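Budgeting a Small-Parts Pick Cell: Grippers, Spares and Bench
Ilse Baumgart, May 2023

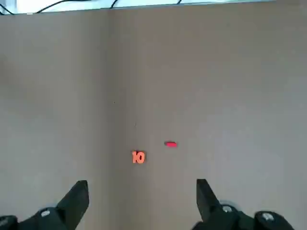 Step 1. Write the parts list before asking for quotes
List every item the arm must pick, with its smallest and largest dimension. Flat pieces such as cut-out numerals set the requirement for the fingertips. A blade with a squared, flat tip suits them, but check that the specified opening also covers the widest item on the list. Send the same list to each supplier. Quotes made against different lists can't be compared.

Step 2. Price the gripper as a set
We asked Siltano and Gerlach for quotes in March. Siltano included fingers and mounting hardware. Gerlach listed the fingers separately, with a lead time of 11 weeks. Ask for these lines on every quote:
Gripper body
Fingers, per pair
Wrist camera and bracket
Cables, with lengths stated
Controller license, if any

Step 3. Add spares
Order two extra pairs of fingers with the first purchase. A later order carries its own shipping charge and may come from a different batch.

Step 4. Plan the surface and the lighting
A plain matte tan surface gives good contrast with orange and red parts. It is a poor choice for beige or brown ones. Allow for diffuse light over the full pick area, and route cables beyond the far edge of the work surface. If the surface is made of panels, record where the seams fall and include them in the pick tests.

Step 5. Set the total
Our ceiling for the Nundmont cell, arm excluded, was $2,350. The wrist camera took nearly half of it. Enter each quote in the Flivurix planning sheet with tax and freight on their own lines, then hold the order until the fingertip drawing has been checked against the parts list.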